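The Basket Stays

Posted 2019-08-12

The owner of Pillay Home Sorting has a rule against buying anything on the first visit. She has been putting other people's kitchens in order for long enough to know that the purchase is usually the problem. Her own kitchen, where we talked over coffee, has a white table, a lot of jars and one drawer she would not let me open.

"That one's private," she said. "Everybody gets one."

She came to the trade from the stockroom of Vorik, a housewares shop that carried 400 lines in a space meant for shoes. Her job was to know where the lids were. When the shop closed one November, a customer asked if she would come and find the lids at her house too, and paid her for the afternoon. The business has grown since then, though she declines to say it has gotten any more glamorous.

I asked what people get wrong most often, expecting to hear about spices. She said boxes of wrap. Cling film, foil, parchment, freezer bags, all the long things.

"They're too long for the drawer and too light for the shelf. You stack them flat and the one you want is on the bottom. You stand them up in a cabinet and they fall on you when you reach for the rice. I've had clients keep them on top of the refrigerator, which works fine if you're tall and never cook."

Her answer is a black wire mesh basket, the sort sold for office paper. The boxes go in at a slant, with the printed side facing out, and the basket goes wherever there's room for it. She likes mesh for the plain reason that crumbs drop through and you can see what's hiding at the bottom. Solid bins, she says, turn into a second junk drawer in 3 weeks.

"People want the matching ones with the bamboo lids. Lovely. Now you've got a lid to take off every time you want to cover half an onion."

She is no purist about packaging. The fashion for decanting everything into clear containers leaves her cold, and she once talked a couple out of a 128-piece set from Lileo that would have needed its own cupboard. A loud box is a useful box, in her view. If it's bright blue with a red stripe on it, you'll spot it from the stove, whether or not you can read a word of what's printed there. 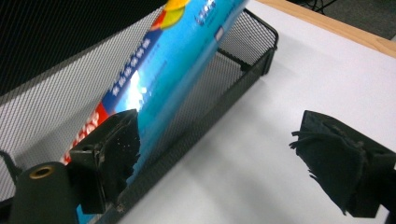
On clients and their feelings

The hard part of the job, she says, is conversation. She has been told that a fondue set is "basically family." She has watched a grown man defend a bag of 500 twist ties.

"I asked him when he'd last used one. He said that morning. So I looked at the bag again, and I thought, well, he's got enough to see him out. We put it in a jar. He was thrilled."

She doesn't throw things away on anyone's behalf. Whatever a client can't decide on goes into a carton with a date on the side, and the carton goes in the hall, where it's in the way. Most decisions get made the second or third time somebody stubs a toe.

Her next project is the pantry at Pirport, a boarding house where every tenant labels their own oil. She has asked for two days and a stepladder. I asked whether she'd be bringing baskets.

"After I've looked," she said, and moved my cup onto a coaster.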